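4.2 Whiteboard erasing

We picked erasing as the second task in this review because the Disten brochure promises it. Page one of the brochure says that a customer with no robotics background can have the kit "tidying a whiteboard by lunch." We had lunch several times during the work reported in this section.

The kit comes as two arms with parallel grippers, a laptop image with the Plesine control software already on it, and a pretrained policy that the vendor calls the starter skill. We bought it at list price through Wynne, the reseller, and told neither company that a paper would come of it. Assembly was the easy part. The arms bolt to the table, the cables go where the labels say, and the calibration routine ran on the second try. The first try ended with a message that read "OK (failed)," and we have kept a copy of it for morale.

The task is simple to state. A board with handwriting on it lies flat on the table, and an eraser is placed near one of its corners. One arm has to pick up the eraser and wipe the marks away while the other holds the board still. We scored an episode as a success if no stroke could be read afterward by a lab member who had not seen what was written. Smears were allowed. We would all fail a stricter rule with our own office boards.

Marks were kept few and small, usually a digit or two and a letter, so that the policy had to go find them instead of scrubbing the whole surface and hoping. Figure 3 gives a typical layout. The left gripper is open over the lower left part of the board and the right one has a finger against the eraser, which puts the pair in what the manual calls the approach phase. The manual gives this phase one sentence. It took up most of our time. 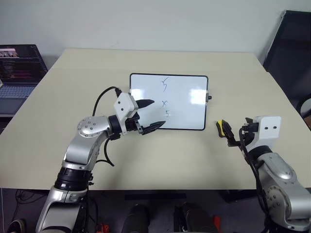 Figure 3. Erasing task with the Disten kit. Three blue marks on the board, eraser below and to the right of its lower right corner. Note the two reflections on the writing surface, discussed in 4.4.

4.3 Data and training

The starter skill alone finished 14 of 486 attempts. In fairness to the vendor, the license text does describe it as "inspirational." We then collected our own demonstrations with the Plesine teleoperation mode, ending up with 2355 episodes after throwing out those in which the operator sneezed, dropped the eraser on the floor, or wiped the board with the gripper itself. Most of the collecting was done by Salma Badawi, who reached a level of skill at remote erasing that has no obvious use elsewhere.

Teleoperation is the best thing in the box. Lag is low enough to forget, the hand controllers are comfortable, and the software saves every episode without being asked. It also saves each one under the name of the previous one if the network drops, which we found out in November and do not wish to discuss at length. A patch dated 4 October 2024 was supposed to have fixed this. The release notes say so with great confidence.

Fine-tuning used the default recipe with no changes. We tried changing the learning rate once, and the interface put it back.

4.4 Failure modes

With the tuned policy, the failures that remain fall into a small number of families. The most common is the early grasp, where the fingers close just short of the eraser and the arm then carries nothing to the board with complete composure and wipes for a full cycle. The software reports these episodes as successful. The gripper can measure its own opening, so the information needed to know better is in the system, but the policy is not given it.

The next family involves glare. A glossy board under ceiling lights shows bright patches, and the policy sometimes spent its effort on one of these while the handwriting sat untouched beside it. Support suggested turning off the lights. We did, and the policy then had trouble finding the board.

The last family is disagreement between the arms. The holding arm presses near a corner, the wiping arm pushes from the other side, and the board turns slowly under both of them. Zunen, the competing kit covered in Section 5, avoids this by shipping a rubber mat. The mat is the cheapest part in either box, and we ended up putting it under the Disten board for all later trials.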